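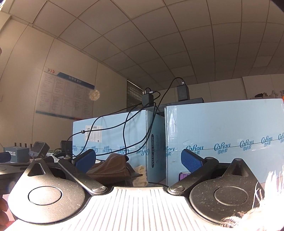
Handgeführter Greifer mit blauen Greifbacken vor zwei hellblauen Kartons

Suche im Newsletter Suchbegriff eingeben Los

Robotik-AG: Greifen lernen an weichen Gegenständen

Die Robotik-AG Altau hat den ersten Teil ihres Projekts Nerix abgeschlossen. Seit Juni haben die Schülerinnen und Schüler der Oberstufe mit handgeführten Greifern Bewegungen aufgezeichnet, aus denen später ein Roboterarm lernen soll. Zusammengekommen sind 3.883 Aufnahmen. Nach der Durchsicht wurden 866 davon aussortiert, meist weil die Hand zu schnell war oder der Gegenstand im entscheidenden Moment verdeckt lag.

Aufgenommen wurde an normalen Arbeitstischen. Eine Aufnahme dauert höchstens 30 Sekunden: Greifer ansetzen, schließen, anheben, an anderer Stelle ablegen, öffnen. Wer den Greifer führt, sagt vorher an, welcher Gegenstand an der Reihe ist. Eine zweite Person notiert Uhrzeit, Gegenstand und Ergebnis. Die Gruppe hatte zuerst versucht, beides von einer Person machen zu lassen, das hat die Listen unbrauchbar gemacht.

Schwierig waren vor allem die weichen Sachen. Ein Karton hat Kanten, an denen sich der Greifer ausrichten lässt. Stoff gibt nach und liegt nach jedem Ablegen anders da. 1.151 Aufnahmen betreffen deshalb allein Textilien und ähnliche Materialien, darunter viele Wiederholungen mit demselben Stück in veränderter Lage. Ausprobiert wurde auch, ob man besser an einer Falte oder am Rand zugreift. An der Falte rutscht weniger, dafür wird oft mehr Material mitgenommen als gewollt.
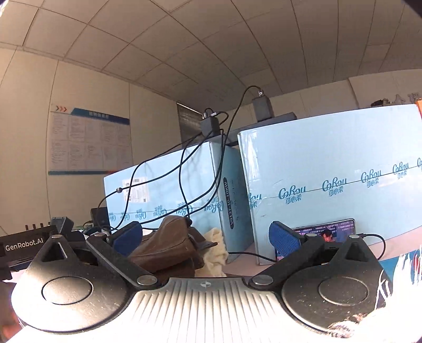 Die Greifbacken sind geöffnet, dazwischen ist der Blick auf den Tisch frei. Am rechten Karton lehnt ein Smartphone.

Für die Auswertung ist die Gruppe in zwei Teams aufgeteilt. Das eine prüft die Aufnahmen und trägt Anfang und Ende jedes Griffs ein. Das andere schreibt das Programm, mit dem die Daten an den Arm übergeben werden. Hier gibt es noch Fehler bei der Öffnungsweite: Der Wert aus dem Greifer und der Wert am Arm stimmen nicht überein, wenn die Backen fast geschlossen sind. Bis das behoben ist, wird nur mit größeren Gegenständen getestet.

Unsere Partnerschule in Bragança arbeitet mit denselben Aufgaben und einem ähnlichen Aufbau. Im Herbst werden die Datensätze getauscht. Beide Gruppen wollen prüfen, ob ein Arm, der mit den Aufnahmen der anderen Schule trainiert wurde, am eigenen Tisch zurechtkommt. Die Ergebnisse werden beim Schülerwettbewerb in Prultmont eingereicht – in der Kategorie Gruppenarbeiten, Anmeldung ist bereits erfolgt.

Neue Mitglieder ab Klasse 10 können jederzeit einsteigen. Programmierkenntnisse sind für das Prüfteam nicht nötig. Für die Kennzeichnung der Aufnahmen liegt eine Anleitung im AG-Ordner.

Zuletzt aktualisiert: 5. September

Kommentare (3)

Gast
Kann man auch aus Klasse 9 mitmachen? Mein Sohn hätte großes Interesse.

Robotik-AG
Beim Prüfteam gern nach Absprache. Am Arm selbst erst ab Klasse 10.

ehemalig_altau
Das mit der Öffnungsweite hatten wir damals auch. Bei uns lag es am Nullpunkt, der nach jedem Einschalten neu gesetzt werden musste. Vielleicht hilft das.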